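Plindley Home Keepers Forum
Kitchen and Pantry > Storage
Topic: Keeping canned goods in date order, what are people doing?

cellarsteps

I cleaned out the basement pantry over the weekend and threw away more than I want to admit. Tomato paste, evaporated milk, a whole row of cream of celery that had been behind the green beans since we moved in. We have 148 cans down there now that everything expired is gone. I wrote them all down on a legal pad because I was mad about it.

The problem is that new groceries go in front and old ones get pushed back. My husband unpacks and he puts things where there is space. I don't blame him, the shelves are 19 inches deep and you can't see past the second row without a flashlight.

What are people doing about this? I don't want to buy a whole system if a marker and some discipline will do it. The pantry is unheated, block walls, steel shelving, fairly dry.

tinlid_ohio

Marker. Month and year on the lid, big, as soon as it comes in the house. Printed dates are too small and every company puts them somewhere different. Some of them are codes that don't mean anything to a shopper.

I have done this for years and it works fine. It costs the price of a marker.

beansandrice

The marker only tells you what you have once the can is in your hand. It doesn't fix the back row.

Your shelves are too deep for cans. That is the whole problem. Cans want a shelf that holds two or three deep at most. Put paper towels and the canner on the deep shelves and build something shallow along the other wall. I used 1x6 boards between studs in our back hall and nothing gets lost there.

cellarsteps

I don't have another wall. One side is the furnace and the other side is the stairs. It's the deep shelves or nothing.

tinlid_ohio

Then turn the rows sideways. One kind of food per row, front to back, and load from the back. Pull the row forward, put new ones behind, done.

beansandrice

Nobody's spouse is going to pull a row of cans forward to put two more behind it. Be realistic.

tinlid_ohio

Mine does.

quietlarder

I use cardboard flats from the warehouse store. Cut one short side off so it's like a drawer. One flat per food. When I shop I slide the flat out, put the new cans at the back, slide it in. The flats get soft in a damp basement and you replace them. They're free if you ask.

Label the front edge of the shelf too, with tape. If there is an empty place with the word CORN on it, people will put corn there. If there is an empty place with nothing on it, they will put anything there.

cellarsteps

The flats are a good idea. I have a stack of them from the cat food. I'm going to try that on one shelf and see.

Second question. How much is a sensible amount to have? We are two adults and a teenager. I feel like we just buy whatever is on sale.

oldmillroad

I went the other way on this. I got rid of the deep pantry entirely. We keep 11 kinds of canned food and no more than four of each, in a regular kitchen cabinet. When we're down to one, it goes on the list. Nothing has expired since.

People talk about saving money on sales, but if you throw out every tenth can you haven't saved anything. I added ours up once and we were behind.

beansandrice

That works if you live near a store. We are a long drive out and the road drifts shut in winter. Four cans of each would be gone in a couple of weeks.

oldmillroad

I didn't say it was for everybody. The question was two adults and a teenager and what is sensible.

tinlid_ohio

A teenager changes the math quite a bit.

My rule is to write down what you used for a month, then multiply by how many months you want to cover. Don't guess. I would have sworn we ate kidney beans all the time and the list said we opened one can. It was chickpeas we were going through.

cellarsteps

I started the list. So far it is mostly soup and tuna. I also found out the teenager has been eating peaches straight from the can in her room, so that explains the spoons.

quietlarder

Question for the people with basements, what about rust? I get a light rust along the bottom rim on anything that sits directly on the steel. Surface only, it wipes off.

beansandrice

Wiped-off surface rust is fine. If it's pitted, or it's on the seam, or the can is bulging or leaking, throw it out. Don't open it to check. Same with a deep dent on a seam. I'm strict about that.

A cheap humidity gauge will tell you where you stand. Ours read nearly 70 in June before we ran a dehumidifier. Shelf liner helps a little with the rims.

oldmillroad

Also keep things off the bottom shelf if you ever get water. Even a small amount. Labels come off and then you have mystery cans.

tinlid_ohio

Which is another reason to write on the lid. I write what it is as well as the date.

cellarsteps

Update after a few weeks. The cut flats are good for tuna, soup and vegetables. They are no good for the big tomato cans, which are too heavy and the flat bows when you pull it. Those are still in plain rows and I still don't trust them.

Tape labels are working on everyone but me. I put broth where the beans go yesterday.

Has anybody used the sloped racks where cans roll down on their sides? There's one at the hardware store here called a Zatbridge, wire, adjustable. It isn't cheap. I don't want to fill a shelf with them and find out they jam.

beansandrice

We had wire ones, not that brand. The small cans tipped into the gaps. Tuna cans are hopeless in them. Soup and vegetable size were OK.

They also waste space. You lose height to the slope. If your shelves are close together you will get one run where you could have stacked two.

quietlarder

I had the same trouble with gaps. A solid floor rolls better than wire. My sister has a plastic set and it's much quieter too. I'd still only use them for things you go through quickly.

oldmillroad

Or store fewer cans.

beansandrice

We know.

plumbline_pk

I have a few of these in the back kitchen and I disagree that they're a waste. Yes you lose some height. But everything on the deep shelf gets used in order without anyone thinking about it, and for me that's worth a few inches. Put them on the shelf at chest level so you can reach the high end to load. If the high end is at the back against a wall you can't get to it and you'll go back to stuffing things in front.

Adding a couple of pictures.

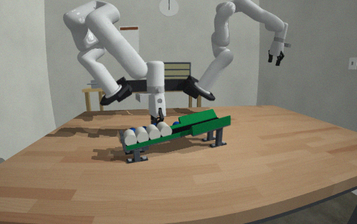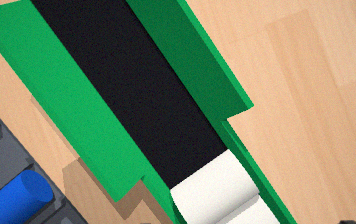 Plekenby, 3 Nov 2023

Green channel in both. For people making their own, here is what I'd pay attention to.

Width first. Measure the tallest can you plan to put in it and add a little clearance. When a can lies on its side, its height becomes the width of the channel. If it's too tight, paper labels catch. If it's too loose, the cans turn at an angle and wedge, and you're reaching in to straighten them.

One size of can per channel. Don't mix. A narrow tomato paste can behind a soup can will go crooked every time.

Slope is less than people think. If they roll too fast they hit the stop hard and dent the rims, and the noise gets old. I raised one end with scrap wood until a can just started to move, and then went up a bit more. A full row needs more slope to get going than a single can does.

Put a proper stop at the bottom, high enough that a can won't ride over it when you load from the top.

cellarsteps

This is very helpful. My shelf is open from the stair side so I could reach the high end if I ran them sideways. Do you find dusty cans stick?

plumbline_pk

No, but sticky ones do. If something leaked in the grocery bag, wipe the can first. I also peel off any label that's coming loose and write on the can.

beansandrice

I'll give you the one size per channel point. We mixed sizes and I blamed the rack.

Still wouldn't do it for the whole pantry. How many kinds do you keep that you really go through?

plumbline_pk

Soup, chickpeas, crushed tomatoes. Everything else is in rows like everybody else's.

quietlarder

That seems about right to me. Racks for what you use every week and flats for the rest.

tinlid_ohio

Still write the date on the lid. Somebody will take one out, change their mind, and put it back in at the top. Now it's out of order and you'd never know.

plumbline_pk

True, that has happened here.

cellarsteps

OK. I'm going to make one for the tomatoes out of leftover Belay board from the closet job, before I spend anything at the hardware store. If it holds up I'll do soup next. The big tomato cans are the heaviest thing down there so I'll screw the legs instead of gluing them.

Does anyone know if that board needs to be sealed? It isn't painted.

oldmillroad

In a basement, yes. Two coats, and do the cut ends.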